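Clolldale Homeowner Help > Water, Fire and Storm Damage

Dehumidifier running nonstop after supply line leak, subfloor reading not dropping

Posted by Peiyu Zou in December

A braided supply line failed under the upstairs bathroom sink while we were out. Water ran for a few hours, went through the hall and into one bedroom, and came down through the dining room ceiling. I shut the main, pulled the carpet and pad in the bedroom, and cut out the wet section of ceiling the same evening. The damaged ceiling piece is already at the dump.

Equipment so far: one rented dehumidifier (Vindska, the mid-size one with the built-in pump) and 2 air movers. The hygrometer in the bedroom says 68 percent relative humidity and has barely moved in three days. A pin meter pushed into the subfloor reads 24 at the hall doorway and lower near the window. Windows are open during the day to help things along.

Is the dehumidifier undersized, or is something else going on? I would also like to know when it is safe to put the pad back. Soft goods from the bedroom closet (bedding, coats) are in the garage for now and I have not decided what to do with them.

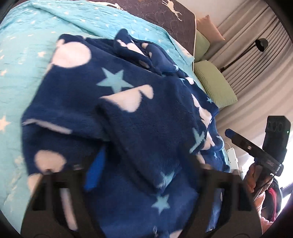

Clolldale Homeowner Help, Vol. 2, p. 68

Hanne Keskinen

Close the windows. With them open you are trying to dry the outdoors, and the dehumidifier will never pull the room down. Close the bedroom door too, or hang plastic at the hall if the wet area runs past it. Set the HVAC fan to off or close the supply registers in that room.

Next, check what is under your meter pins. If the hall doorway has a second layer (underlayment over plywood or OSB), water gets trapped between the layers and air moving across the top does very little. Drill a small hole in a spot that will be covered later, or lift a piece of the underlayment, and take a reading on the lower layer. If the lower layer is much wetter, the upper one has to come up in that area.

On the target number: do not dry to a figure you read somewhere. Take a reading from the same subfloor material in a part of the house that stayed dry, with the same meter. That is your dry standard. The pad goes back when the wet area is within a couple of points of it on two readings a day apart. Write down the temperature and humidity each time.

Size matters less than containment in a single bedroom. A rated capacity on the label is measured in warm, very humid air and you will get less than that in a cool room. Keep the room above 70 if you can.

For the fabric, clean water from a supply line is the easy case. Wash and dry fully on the warmest setting the care label allows. Anything that sat wet in a pile for more than two days gets washed twice or thrown out.

Ilari Kallio

Had the same thing. Rent a bigger unit, I used a Kombo and it was done in no time. Bleach the floor after.

Mebrat Workneh

I would skip the bleach. It adds water to wood that you are trying to dry, and it does not reach below the surface. If there is visible growth, sand or HEPA vacuum it once the wood is dry.

Two additions to Hanne's post. Look at the pump line on the dehumidifier. If it is kinked or the float is stuck, the unit may run the fan with the compressor off, and from across the room it sounds normal. Empty discharge into a bucket for an hour and see whether you collect anything. Also check the insulation in the ceiling cavity below. Wet batts against the underside of the subfloor will keep feeding it moisture. Take them out and point one of the air movers up into the opening.

Call your insurer before you do more demolition if you have not already. My policy had a $1000 deductible and the adjuster wanted photos of the wet material in place plus the failed supply line itself. Keep that line in a bag.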